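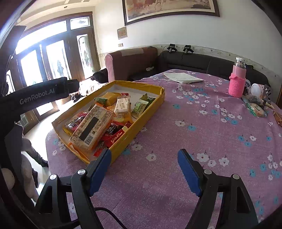
Snack tray on the lilac bedspread, thermos close by.

I'm firmly on the side of snacks in bed, and I'll argue it with anybody. My friend Arlo Calloway says food belongs at a table, period. Fine, Arlo, but when did you last enjoy a candy sitting up straight in a dining chair?

The trick is a tray – a shallow one, even cardboard. Everything stays in one spot, you can see what you've got, and the crumbs mostly behave (mostly!). I've kept one going for five years and washed the bedspread no more than I did before. Add something hot in a thermos around 9 at night and I'm not getting up for anyone.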